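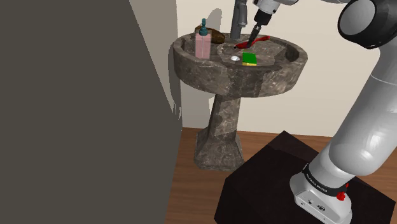

Nondier compares robot grippers for companies that are about to buy one. We run each gripper through the same set of jobs in simulation first, on the same arm, and then write up what we found. Most of the jobs come from homes and washrooms, where things are small and lie at odd angles. In the sink job, a thin red item lies diagonally across the basin, with a sponge in front of it and a soap dispenser off to the left, and the fingers have to come down on it past the faucet. A gripper that does well on boxes can do badly on that one.

We opened in Killbridge with 4 people and one room. The first customer was Kettler, a maker of cleaning equipment that wanted to know which of two finger designs to order. We now keep 48 gripper models in our library and have nearly 150 tasks to choose from. A standard comparison uses 30 of them.

Our test software is called Hotlow. It runs the arm, sets the camera positions and keeps a record of every attempt — good and bad. Customers get the full record along with the report. We added side-by-side controller tests in May, after several customers asked whether their trouble came from the gripper or from the way the arm was being driven.

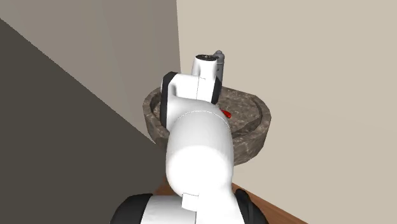 Do you sell grippers?

We don't sell grippers, arms or cameras, and we take no commission from the companies that make them. Customers pay a fixed fee for each comparison. If you already own a gripper and want it tested, send us the maker's model files and we will set it up in Hotlow.

Reports go only to the customer who ordered them. Short notes on our test methods are free to read on this site, including the scoring rules for each task.

The office is on the upper floor of the Killbridge trade building. Visits are by appointment.

Page last updated December 22, 2022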